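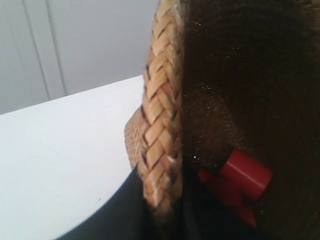
Jarman Park open house: what the team wants you to see

I went to the stadium open house in May mostly because it was free and because I've been complaining about the place since the first drawings came out. If you read this page regularly you know where I stand. I'll try to be fair.

Doors opened at 10 a.m. and the line was already back past the Wellell Street ramp. Parking was supposed to be free too. The lot closest to the main gate was free. The other lots were charging the normal event rate, and the attendants had clearly had this argument many times before I got to the window. I paid and walked.

The tour is guided and it goes one way. You start in the club lobby, go up the escalators to the suites, come back down through the east concourse, get a look at the field and finish in the team store. I asked if we could see the upper deck, where most of the people in my group would be sitting if they ever bought a ticket. The guide said it wasn't on the route. I asked if the elevators went up there. She said they did, and that it wasn't on the route.

The suites

They're nice. I'm not going to pretend otherwise. The seats are wide, the sight lines from the 40 are about as good as it gets, and the countertops look expensive. Casari did the interiors and there is a plaque saying so by the elevators, in case you wondered whose idea the lighting was. But we spent more than half the tour on one level, and it's the level the public money was supposedly not paying for. Go back and read the agreement. The line between the "premium build-out" and the "base building" moved twice between the first version and the one that got signed, and both times it moved in the team's favor.

Somebody asked what a suite costs for a season. We were handed a card with a phone number on it.

The concourse

The concourse is wider than the old one, and that's a real improvement. Anyone who tried to get to a bathroom at halftime in the old building knows it. Still, I'd like to see it with a full house before giving it a grade. With a tour group of thirty or so people strung out along it, any hallway feels roomy.

I did notice the concession stands on the east side all face inward, so the lines are going to form right across the walking path. I mentioned this. The answer was that "flow modeling" had been done. By whom? By Gukar, the same consultant that did the traffic study, the one that said the ramp backup would clear inside of forty minutes. I sat in that backup last fall. It did not.

The accessible seating on the lower level is better than what they had, and better spread around the bowl. The guide was at her best on this part. She knew which sections had companion seats and how to swap a ticket, and she didn't read it off a sheet.

The field

We were allowed down to the wall behind the south end zone but not onto the turf. Kids were leaning over to touch it. From down there the upper deck looks very far away and very steep, and I say that as someone who has had seats up there for two seasons. There are 2,294 more seats than in the old place, according to the handout. The handout doesn't say where they put them. My guess is they are nearly all in the top corners, where you lose the near pylon behind the rail.

The roof question came up, as it always does. There's no roof. There was a roof in the first proposal, then a "roof-ready" design, and now the guide tells you the open air is part of the experience. It was a mild morning with no wind, so the experience was fine. Ask me in December.

What they say it cost

They don't say. The display in the lobby has a timeline with construction photos and a lot of talk about local jobs, and no dollar figure on any panel. I looked twice. The usual defense is that materials and labor were high the year they broke ground, and sure, they were. Everybody building anything that year paid more. That doesn't explain choosing to break ground that year, or turning down the option to wait that was sitting in the lease.

Would I go again

If you've never been inside and have kids who want to see the field, go. It takes a little over an hour, the staff are polite, and the bathrooms were clean. Bring your own water – the fountains on the suite level were off and the store wants stadium prices. Park on the far side of Wellell and walk the extra few minutes.

If you want to know what your own seat will be like, you'll have to buy one. They say there'll be another open house before the preseason, with "expanded access." I've emailed to ask whether that includes the upper deck and will post the reply if I get one.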